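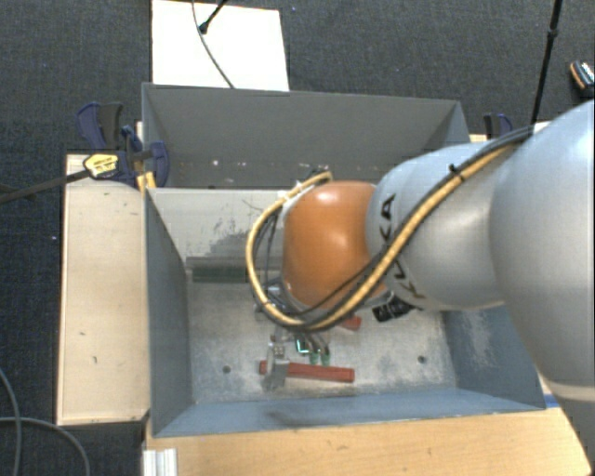 Chapter 11
What the Cell Will Really Cost

When I started out in plant engineering, my first supervisor, Renzo Benedetti, kept a shoebox of receipts on the shelf over his desk. It held two years of small purchases for a single palletizing station at the old Latholm works: hose fittings, clamps, a replacement cable, a second replacement cable, rubber matting, and a good many taxi fares for a technician who kept having to come back. The robot itself had been bought with great care. There had been meetings, and a binder. The shoebox had never had a meeting at all, and Renzo liked to set it in front of new people and ask them to guess the total. I guessed low, and so did everyone who came after me, as far as I know.

I've thought of that shoebox often while writing this part of the book. In the last three chapters you learned how to describe a task, how to measure the parts you want handled, and how to work out reach and payload. By now you can probably look over a bin-picking job and say with some confidence what size of arm it calls for. This chapter takes you the next step, over to the person who signs for the money, and I hope it will make that walk a little less frightening than it was for me!

We'll begin with the quotation. A quotation for a robot usually covers the arm, its controller, and the cable that joins them. It may include a teach pendant and some training, or it may not, and you would be surprised how many buyers find out which only when the crate is opened. Everything that turns an arm into a working cell tends to live on other quotations, or on no quotation: the gripper and its fingers, the air supply, the hoses and cables that have to travel along the arm without snagging, the bins, the tables, whatever holds the bins to the tables, the guarding, the floor space, and the hours of the people who put it all together. We will call these the surrounding costs. They deserve their own page in your plan, and section 11.2 gives you a layout for that page which you are welcome to copy and change as you like.

Then there is the matter of time. Money spent in the first month is easy to see, and money spent in the third year is not, so section 11.3 looks at spare parts, wear, and service. Gripper fingers rub against metal and against parts all day long. Hoses bend and bend again. Bins get scraped. None of it is dramatic, and a sensible yearly allowance takes care of most of it, but the allowance has to be written down before the budget is closed for the year (in many companies that means December, and in practice it means well before).

The chapter follows one case from beginning to end. Hedlow is a small maker of steel furniture hardware, and its production planner, Sigita Laur, has been asked to prepare a request for a single arm that will lift bars out of a metal bin and place them on a conveyor. She has offers from two suppliers, Mimard and Tedesco. The Mimard offer lists a gripper set at $3358. Tedesco lists one at $2579, and at first glance the choice seems to make itself. Sigita reads both offers twice, though, and on the second reading she sees that the cheaper set comes without spare fingers, without fittings for the air lines, and without anyone to mount it. We'll work through her comparison line by line in section 11.4, and I'd ask you not to peek at her decision before you have tried your own.

A word about what you'll need. The arithmetic in this chapter is addition, multiplication, and a little division, and a plain spreadsheet will do nicely. What takes practice is asking the questions. Whenever you visit a working cell, bring a notebook and write down every object you see that isn't the robot. Ask who bought it, and from which budget. People on the shop floor are generous with this sort of knowledge, and they'll often tell you about the thing they wish had been ordered at the start.

By the end of the chapter you should be able to:

Read a supplier's quotation and list what it leaves out.
Prepare a page of surrounding costs for a simple handling cell.
Set a yearly allowance for wear parts and service.
Compare two offers that don't cover the same items.
Write a one-page request that a manager outside engineering can follow.

Before You Read

Think of something you bought that needed other purchases before it was any use to you. A bicycle will do, or a printer, or an aquarium. Write down what you paid for the thing itself, and beneath it everything else you had to buy during the first year. Keep the list, as we'll come back to it in section 11.2.

11.1 Reading a Quotation

Sigita's first offer arrived as four pages and a cover letter. She put the cover letter aside and started with the page headed "Scope of Supply."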